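Counting Butterflies, or Counting People

Every July the press release goes out, and every July somebody prints it without asking a question. This year the Lernau butterfly tally came in at 3,236, a record, and the word "rebound" was in the first sentence. I have my doubts.

Last summer's total was 1,174. To get from there to this year's number, the meadow butterflies of the Lernau valley would have had to nearly triple after a dry spring and a late frost. Insects can do that. A good year for cabbage whites can make a field look like it's snowing. But a count is only as good as the way it was done, and the way it was done changed.

Until last year, counters walked fixed routes through the Ullum meadows, at a set pace, and wrote down what crossed in front of them. It was dull work and it gave dull numbers, which you could compare from one summer to the next. Now anyone with the Adham app can send in a sighting from a backyard, a parking lot or a picnic blanket. The organizers say the two methods were "blended." I asked how, and got a link to the app.

So I went through the sightings list, which is public if you dig for it. Of the 3,236 records, 816 came off the old walking routes. That is fewer than last year's 1,174, all of which were walked. The rest came through phones. Some of those are surely fine. Others list a monarch and a painted lady at the same flower bed four times in ten minutes, and I'd bet on two insects there before I'd bet on eight.

The Gatchalian meadow project gets a lot of the credit in the release. It seeded the old rail cut with milkweed, asters and bee balm, and it's a pretty place to walk in the late afternoon, when the skippers are out. I like it. I'd like it more if there had been a count there before the seed went down. There wasn't, so the claim that butterflies "returned" rests on people remembering that there used to be fewer.

None of this means the valley is doing badly. It may be doing well. The walked routes were down, but two of them were skipped during a wet stretch, and a missed week in July can sink a total. What we have is a short count, a noisy one, and a headline made by adding them together.

Next summer's goal, the release says, is 1,200 app users. I'd settle for the same old routes, walked every week.

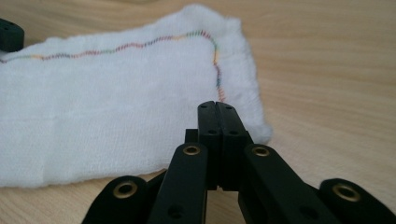
Rainbow zigzag stitching on fluffy white cloth.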